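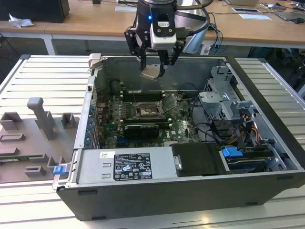
Explainers > World affairs > How to read a peace agreement

The first time I sat down with a ceasefire text I gave up on page three and went to make soup. It had 233 numbered paragraphs, four annexes and a preamble that seemed to thank everybody who had ever owned a pen. I've read a good many since, and I promise it gets easier if you don't begin at the beginning (I know, your teachers would faint!).

We'll use the Herolska accord as we go along, the one signed in July between the Frota and Geletti sides, as it's a fairly ordinary one and the English text is easy to follow.

1. Go to the last pages first. Look for the heading "Entry into force" or "Final provisions." You want to know whether the thing is already binding or still waiting on a vote somewhere. Herolska needs both parliaments to approve it, and so far only one has.

2. Find the definitions. They may be tucked into an annex, and they matter more than they look. In Herolska, "heavy weapons" leaves out mortars below a certain size — quite a gap if you live within range of one.

3. Take a pencil and underline every "shall." Then circle every "may," "should" and "will endeavor to." The underlined parts are promises. The circled ones are closer to hopes, and I like to see them on the page in a different mark so I don't mix them up later when I'm tired.

4. Write the dates in the margin. Withdrawal from the Gidgate crossing is due within seven days, prisoner lists can take up to 2 months, and the border survey has no deadline whatsoever. Put a big question mark beside anything like that.

5. Look for who settles arguments. It could be a court, a joint commission or an outside country. Osvaldo Aguiar, who taught me most of this over a great deal of coffee, always went straight to this clause and read it twice.

6. Now read the preamble. It will make far more sense, and you'll notice which earlier resolutions each side fought to have mentioned.

If you're comparing translations, check which language the text says will prevail in a dispute. For Herolska it's the English one, article 7.

Filed under: Diplomacy, Treaties, Reading guides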